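4.3 Folding and storing the Vudora table cover

The Vudora cover is supplied folded in its bag. Before first use, unfold it completely and let it hang for one night so the creases drop out. Do not iron the coated side.

Before you fold

1. Take everything off the table and undo the four corner clips.
2. Shake the cover outdoors, then wipe the coated side with a damp cloth.
3. Turn the cover over and check the hem. Loose threads should be trimmed, never pulled.
4. Leave it over a rail until both sides are dry to the touch.

Caution: A cover packed away damp will mark along the folds. These marks do not wash out and are not covered by the warranty.

Folding

5. Lay the cover flat with the coated side down.
6. Bring the two long edges together and smooth from the fold outward.
7. Fold in half again the same way. You now have a long strip, four layers thick.
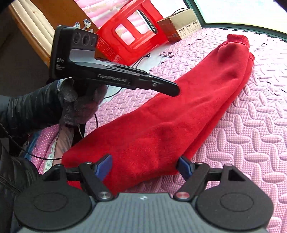
8. Roll the strip loosely from one short end. Keep the roll wide enough to pass your hand through the middle.
9. Slide the roll into the bag with the label end toward the opening, and close the drawstring.

Note: The large size (part 2293) is easier to fold with two people, one at each short end. The small size (part 1082) can be folded by one person on a bed or a clean floor.

Storage

Keep the bag on a shelf, away from heaters and direct sun. Do not stack boxes on top of it. If the cover will be stored through the winter, take it out once – February is a good time – and roll it again from the other end.

Replacement parts

Corner clips, set of four: part 221
Storage bag with drawstring: part 1823

Order from the Firkcombe parts desk. Older Nonard clips look similar but are narrower and will slip off the Vudora hem.

For washing instructions, see section 4.4.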